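Kitchen Tips from the Simulator Bench
January 2025

I've spent most of the winter trying to get a pretend robot to tidy a pretend kitchen counter, and it has made me a much fussier person at my own sink. The project is called Stimedwood, it all happens inside a computer, and we've now got enough runs behind us that I can share a few things that worked. Some are for people setting up kitchens in simulation, and some you can pinch for a real worktop.

Start with the layout. Our first kitchen, Flasusau, had everything scattered evenly over the worktop because it looked nice and fair. It was a pain! The arm kept brushing one thing on its way to another, and we lost whole evenings to knocked-over cans. For the second kitchen, Irkurau, we let things bunch up the way they do at home, but kept a lane open along the front edge. Same arms, same groceries, and out of 498 attempts at each, Flasusau gave us clean pick-ups 64 per cent of the time and Irkurau 66. Not a huge jump, I know, but the knocks dropped off a lot more than the pick-ups rose, and I'd take that any day. I now keep a clear strip along the front of my own counter and I've stopped sending spoons flying.

Next, go for long thin things from the top and let them hang. Beans, cucumbers, spring onions, anything of that sort. If you grab them by the middle and lay them flat they swing about and hit the neighbours. Hold one end and you know where the other end is going. We check this from two views, one close to the fingers and one looking down past the body, and I'd never go back to one.

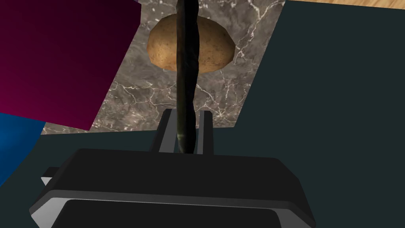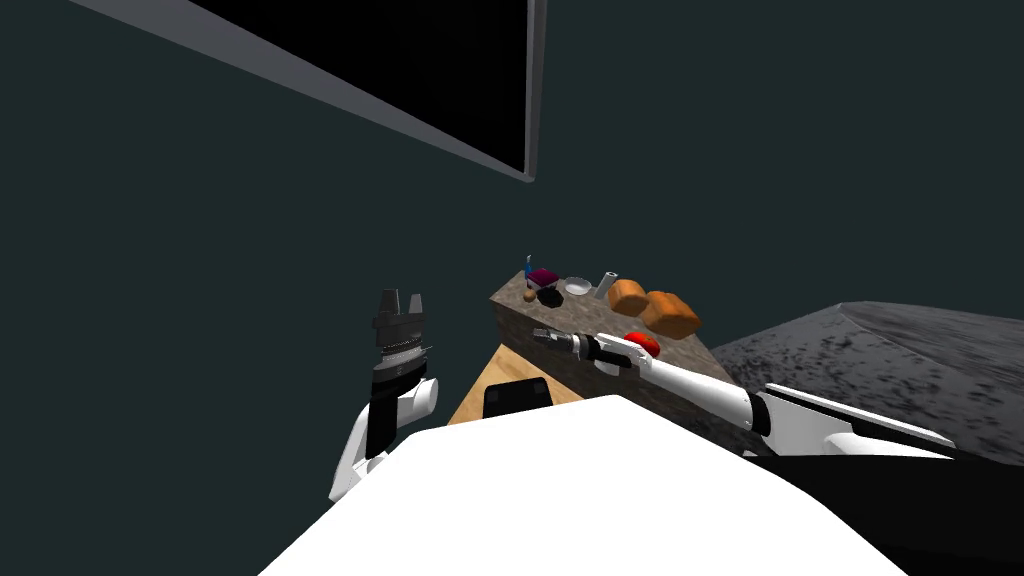

Close view with a potato behind the fingers, then the wider view over the counter.

The close view is brilliant for whether the fingers are lined up and hopeless for everything else. Big flat things block half of it. The wide view tells you what you're about to bump into, but you can't judge a gap from it to save your life. So my tip is to line up using the wide one, switch to the close one for the last bit, and switch back before you lift. Writing that order into the method was worth more than any amount of fiddling with the grip settings (and I did a LOT of fiddling).

Round things need patience. Potatoes and tomatoes roll, in software as in life, so bring both fingers down evenly and close slowly. We tried nine closing speeds and the second slowest came out best. The slowest just gave the thing more time to creep away.

Park the arm you aren't using. Up and out to the side is fine. We had it hovering over the counter for a while, ready to help, and it mostly helped by getting in the way. I've passed this tip on to my family at Sunday lunch with mixed results.

Last one: change one thing at a time and write it down. I once swapped the bowl and the closing speed on the same night and had to run the whole batch again.

In February we start on Mösli, a kitchen with a much narrower counter, and I'll put up the tips for cramped spaces once I've got some.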